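Week 2: Cloth before colour

Last time we got as far as the fibre, and I promised we'd reach dyeing. We will, but first I want to spend a session on undyed cloth, which is far more interesting than it sounds! Most of what you'll handle on this course was never dyed at all, and you can learn a huge amount from it by looking slowly.

Start with the fold. A fine, tightly woven cloth takes a sharp crease and keeps it, while a thicker or looser one rolls over into a curve. Drape depends on the yarn, the weave and the finish all together, so please don't name a fibre from drape alone (everyone tries).
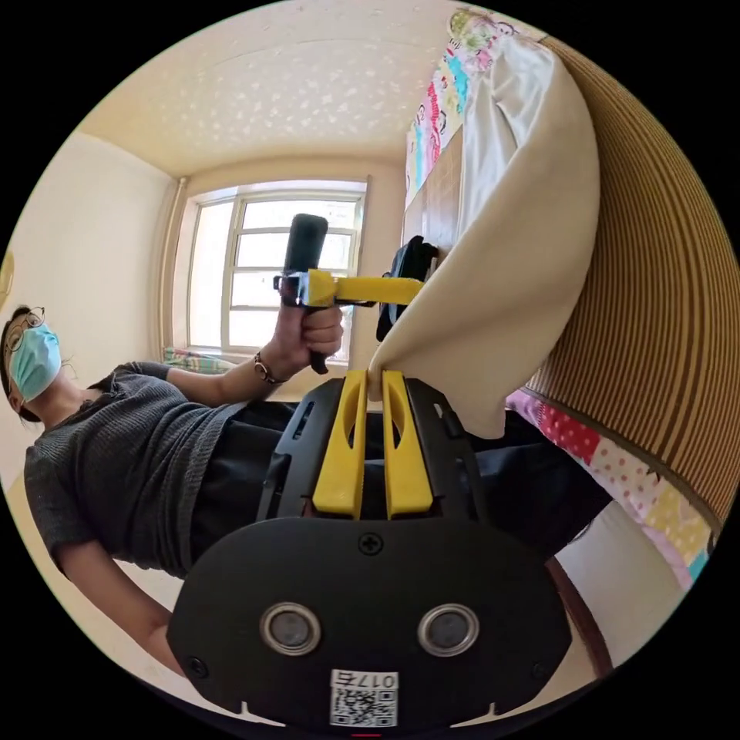

Fig. 1. Cream fabric with a soft, curved fold.

Now to the Kovska account book, my favourite source in the whole module. It opens in 1510 and lists 300 lengths of plain cloth sent to the market at Jultow, nearly all entered as "white". White here covers everything from bleached linen to raw wool — the clerk cared about tax, and undyed cloth paid less. Look out for the word "rorier" in the margins. I think it means a second washing, but the reading is disputed and I'd love to hear your ideas.

For next week: read the Jultow extracts, pages 2 and 3 of the pack, and bring a scrap of undyed cloth from home. An old tea towel is perfect.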